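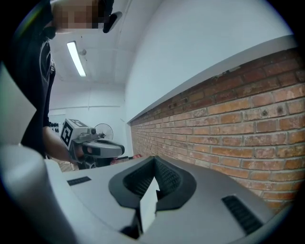 The back room at Arklow, one winter on

Hi all, and welcome to the page I've been promising since December! A lot of you have asked what the room looks like now that we've been using it for a while, so I've finally put some notes together. It's the same room Shewit Tilahun found for us, up one flight of stairs and left at the water fountain, and I'm fonder of it than I ever thought I'd be.

Floor and walls
Light wood underfoot, a plain white back wall, and red-brown brick down the right side. I wanted a color (I had a very nice green picked out) and Hayley Ellwood talked me out of it, and fine, she was right - the white makes the place feel twice the size. The floor got two coats of Wamier oil over a long weekend and we all went home smelling like a boat.

Ceiling
White too, with the beams left showing. Trevor Treloar wanted to box them in and I'm so glad we ran out of money first. The long fluorescent light came with the room. It isn't pretty, but at six in the morning you want something that wakes you up, and it certainly does that!

The fan
My favorite thing in here, no contest. It's a standing one with a round grille, and it lives at the far side by the wall. We paid 20 dollars for it at a yard sale and Sandra Kershaw carried it home on the bus. On the high setting it will take your papers right off the table, so please use a clip.

The rack
Next to the fan, the dark one. It cost us 200 dollars with delivery, which hurt a little, but before that everything lived in a heap in the corner and I stubbed the same toe all fall. Please put things back on the row you took them from - I know, I know, I sound like my mother.

What it all came to
Paint, oil, rack, fan and a truly silly number of brushes: some 615 dollars. Zodwa Makhubela kept the receipts in a cookie tin and can tell you what every last one was for.

Still to do
A clock, hooks for coats, and a door that closes without a hip check. I've also been eyeing a Vorkitz bench for under the window, but that's a wish and I haven't told Trevor yet. If you have a spare clock at home, bring it along and leave it on the stairs with your name on it. More pictures once the hooks are up!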